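July 14, 2025. Raw water strainer bench, Zein loop

Pulled the Vukeck basket strainer this morning at 676 hours on the meter. The sales sheet says the lid gasket is good for 2,000 hours between changes. I didn't believe it when Maya put the order in and I don't believe it now, but I'll write down what I found and leave the opinion for later.

Lid came off with the hand wrench, no drama. Gasket has taken a set and there is a flat shiny band all the way around the inner lip. No weeping on the drip paper since Friday. Basket had the usual grit plus a flake of something green that I think is from our own tank paint, so don't blame the strainer for that one.
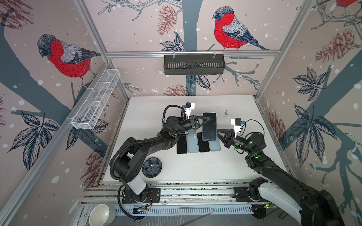 Gaskets first, then. I cut the old one and a fresh one into short lengths and checked hardness on both. Fresh reads 70, used reads 59. Softer was a surprise, I expected it to go hard. Either it's soaking up something from the loop water or my gauge is off, and I haven't ruled out the gauge. I want the samples kept flat and side by side from now on, the way the four in a row are on the white table under the raised phone, and not tossed in a cup where they curl and pick up each other's grease. Labels on the bench next to the pieces, please, not on them. Marker ink on rubber is how we lost the October set.

Pressure drop across the clean basket looked fine. I don't put much weight on that. Any basket looks fine clean, and the sheet only gives a clean number anyway. Tried to find what flow they measured it at and couldn't. Ayman wrote to Jakach (they sell the same casting under their own label) and got the same sheet back with a different logo.

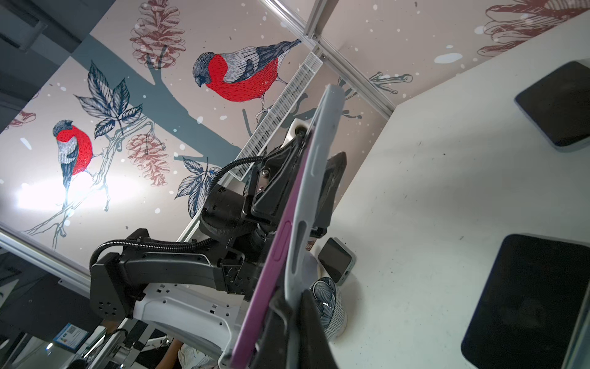 Tala Bataineh read the above and says softening points to oil, and that I should smell the loop water before I accuse the gauge. Fair. I smelled it. Smells like a loop.

Still going to drain and refill, and check the gauge on the reference block before anybody quotes those hardness numbers. One used gasket is one used gasket – it doesn't prove the sheet wrong.

New gasket in, light silicone grease, lid hand tight plus a quarter turn. Held pressure over lunch. Meter not reset.

To do: second gauge from Suryani. Water sample in glass, not plastic. Ask Vukeck what rubber it is, in writing.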